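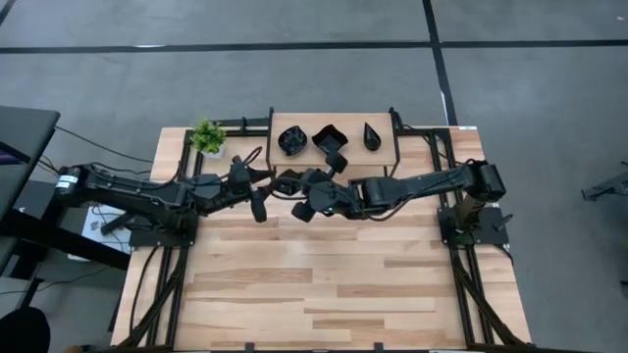 Ticket 400: Clatberg table, shelf and black dishes
Status: open
Opened: 14th April

Hi again, me with the wobbly shelf. I ordered the Clatberg table back in June with the raised shelf for the back edge, plus a black dish set from Ero, and I've been fighting with the two of them ever since.

Problem one is the shelf. If I push on the left end, the right end lifts a hair (I can slide 3 sheets of paper under it, so it's not my imagination!). The table itself is solid as a rock.

Tried so far:
Loosened all the shelf bolts, pressed it flat, tightened them again. Better for a day, then right back.
Swapped the two front bolts with the back ones. No change at all.
Put a Skoltano felt pad under the low corner. Helped a little, but it slides out whenever I wipe the table down.

Problem two is the dishes. The square one creeps whenever the shelf rocks, and the teardrop one spins around on its base like a little compass.

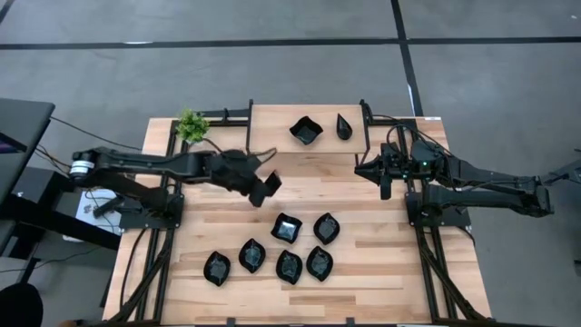 I tried the Vashisht grip dots under the square dish and it stayed put all afternoon, so I'm calling that half solved. The teardrop is still a pain, the dots are too big for it.

So, two questions. Do you sell a thinner shim for the shelf, and do the dots come in a smaller size? I'd happily pay for a pack of 100 if that's the only way you sell them, but I'm not paying $49 for a whole new shelf bracket when mine isn't even bent.

Update, same evening: checked the bracket with a ruler. Straight. Still rocks.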